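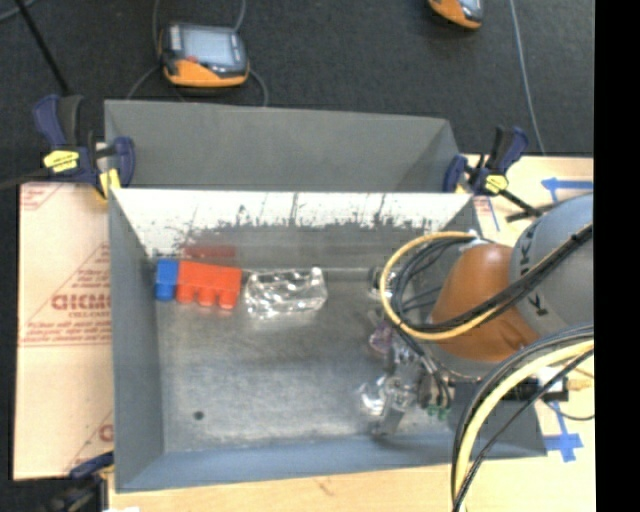 Purnine open-top bin in gray sheet metal, shown with three building blocks, which are not included.

Purnine Sheet-Metal Tabletop Bin

Home > Sorting & Storage > Open Bins > Purnine

Price: $24 each, or $95 for a set of 6 (mix in other colors if you like, provided the other colors are gray)

It's a metal bin. It has a floor, walls and no lid, and it has been our steadiest seller since we stopped trying to interest people in the wicker ones. Put small things in it and they stay put until you come back for them.

The Purnine is made for us by Novlow, whose catalog runs mostly to ductwork, and you can tell. The sides slope, so a block that ends up against the wall can still be got at with your fingers, and the open top means you can see what you own without tipping it all out on the table.

About the finish

We get letters about this. The floor is brushed metal and it marks. A bin that gets used will show fine scratches, cloudy patches and the odd dark spot, and the inside walls scuff where things get dragged up them. The bin pictured has some wear on it. If you'd like one that stays perfect, we suggest keeping it in the carton.

Bare metal also throws back a fair bit of light. Bright blocks will give you a dull reflection on the wall behind them. Clear blocks sparkle and are a nuisance to spot, so stand them next to something red.

Good for
Stud-top building blocks, wooden beads, game pieces, clothespins, keys you've given up identifying.

Less good for
Soup. Anything you want kept quiet, too: a handful of blocks dropped in from shoulder height will be heard in the next room. The Bautista felt liner (sold separately, $15) takes care of most of that and hides the scratches while it's at it.

Care
Wipe with a damp cloth and dry it. Skip the steel wool unless you like the scuffed look and are in a hurry to get it.

Shipping and returns
Bins leave our Fostarham warehouse the same day if you order before 11 a.m. Send back anything dented in transit and we'll replace it. Dents acquired later are yours to keep.

Related items: Bautista felt liner, Purnine label clips, Novlow stacking rail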